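Lemon Slice Birthday Card

5 October 2024 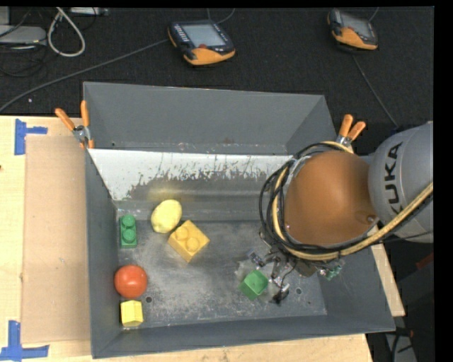

I had a birthday card to make for my sister-in-law in Skerbridge and I wanted something bright, so I got out the Zapata fruit stamp set I bought back in July and had only used once. The set has a pear, a cherry branch and a lemon in 2 sizes. For the color I wanted the plain yellow of the lemon shape in that scuffed gray bin, so I used one yellow ink all over and left out the green I usually put at the tip. The slightly bumpy skin gave me the idea of dabbing a second layer on with a dry sponge.

The card base is white, 300 weight, folded on the long side. I stamped the large lemon three times on scrap, cut them out by hand and stuck them down with foam pads. The background is a gray panel from the Muvow paper pad. I tried it first with navy and it was too dark.

The sentiment is from an old Wonder set, number 3332. I stamped it in black and heat embossed it with clear powder. My first go smudged and I had to cut another strip.

If you don't have a lemon stamp, an oval die with the ends pinched to a point would do. I have more than 800 stamps now and still had to borrow an envelope.

Next week I will be starting on the gift tags.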